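4.2 Work around the cell

The second site, Brandport, is a small packing and returns unit run by Andico. At the time of our visits it employed 35 people over two shifts. The Erent cell had been in use there since July, placed at the end of the returns line where two people had previously stood side by side, emptying small containers and putting loose items back in their places. Management described the change as a transfer of handling work from people to arms. The staff we interviewed gave a more mixed account, and most of this section deals with the tasks they said had grown up next to the machine.

The first of these tasks is setting out. Before each run someone places the yellow container on the stone floor of the cell, within reach of the arms, and looks over the surface for anything that should not be there. The written procedure, taken over from the supplier with few changes, gives this step one line. In our observations it took longer than the procedure allows, mainly when the previous shift had left the floor unwiped. Small pale specks are hard to tell apart from the veins in the stone, both for the person looking down from the front and in the view from the wrist (Figure 4).

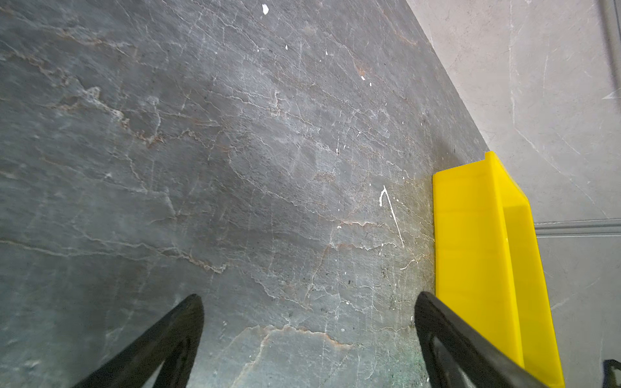

Figure 4. Wrist view over the floor of the cell, gripper fingers apart, with the yellow container at right.

Wiping down had been part of general cleaning before July and was done at the end of the day. It is now done between runs and falls to whoever is setting out. No time was added to the shift plan for it. Several people said they did not mind the work itself – it is light, and it gets them off their feet for a moment when they kneel to reach the back – but they wanted it written down as work.

The second task is watching. Over the observation period the cell logged 2902 handling attempts, of which over 2000 were finished without a person stepping in. The log does not separate a person reaching in to free an item from a person stopping a run that would have corrected itself, so we cannot say how many of the remaining attempts needed help. It does show 51 full stops, each one followed by a restart from the front panel. Staff had been told that the cell could be left alone for short periods. In practice they stayed close, and the packing bench nearest to it was moved so that its user could see both arms and the floor while working.

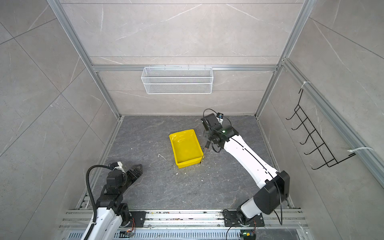
One respondent told us that the bench had been moved the wrong way round: you could see the arms well enough, but you had your back to everyone you used to talk to, and by the end of a shift you had said more to the restart button than to the people on the line. Others at the same bench raised the matter of company less strongly, though the loss of the paired position came up in most interviews. Talking across the old station had also been how new starters learned which items were fragile and which returns were likely to be wrong. Andico has since replaced this with a printed sheet, which we found taped to the side of a cabinet and partly out of date.

Pay grades were not changed at Brandport. At Pacheco, the site described in Section 4.1, the people who set out and restart the cell were moved up one grade after the trial period, and the duties were named in their contracts. The tasks at the two sites were close to identical in our notes. We return to this difference in Section 5, together with the question of who is held responsible when a stopped run delays the next shift.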